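Search this site Search Go
Browse A to Z Random article

Kitchen table

By Shona Mackay
Apr 8, 2020

A kitchen table is a table that lives in or near the kitchen and gets used for pretty much everything, meals included. I've been writing up household furniture for this site for a while now, and I'll admit this is the entry I wanted most (sorry, sideboards!). It differs from a dining table mainly in how it gets treated. A dining table gets a cloth and some candles, and a kitchen table gets homework, seed packets and a bowl of keys.

Origins

People have eaten at boards laid over trestles for a very long time, and that's where we get the word "board" in "room and board." The trestles came down after the meal and the floor was free again. Tables with fixed legs took over as houses gained more rooms and folks stopped needing to clear the floor every night. Farm kitchens kept big, heavy ones for rolling dough, plucking birds and sorting beans, and the style we now call a farmhouse table comes from those.

Parts

The flat part is the top, obviously. Under it runs the apron, a band that joins the legs and keeps the top from sagging. A low apron is murder on tall people's knees, and I say that as a tall person. Some tables also have stretchers, the bars that run between the legs lower down, and every kid I know uses them as a footrest.

Woods and finishes

Pine is soft, cheap and dents if you look at it funny. Oak and maple hold up better, and ash has a lovely open grain. Pale finishes are popular right now, and I get it, they make a small room feel bigger, but they do show beet juice. My own table is pine, 57 inches long, and it came from a barn sale outside Drummond for 23 dollars. It has a burn mark from a fondue evening I won't go into.

For care, wipe with the grain, use a damp cloth instead of a soaking one, and oil bare wood every November or so. Alasdair Galbraith, who taught me to refinish furniture at the Gandport adult school, swears by thin coats and a long wait between them. I'm terrible at the waiting.

We use cookies to remember your settings. OK Learn more

Uses other than eating

This could be its own article! Sewing, taxes, jigsaw puzzles, model kits, fixing the radio, swapping out batteries, cutting up a whole side of pork if you live in Wuvville and your uncle hunts.

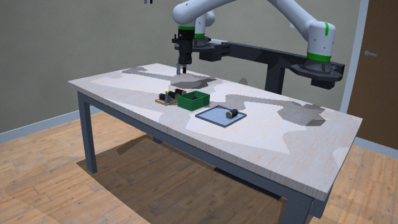

Pale wood grain on a tabletop

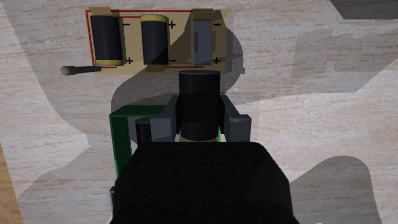
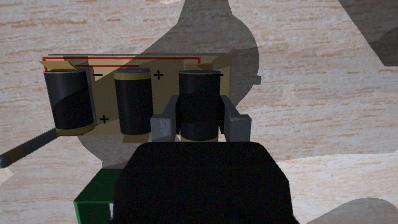 My grandmother in Merkbridge ran her whole egg business from one end of hers, ledger and all, and supper happened at the other end. She sold 691 dozen in her best year and never owned a desk. Plenty of people work that way still, especially this spring, and if you're one of them I'd suggest a cushion for the chair and a box for your papers, so you can clear the lot away before dinner.

See also: Apron (furniture), Trestle, Sideboard, Drop-leaf table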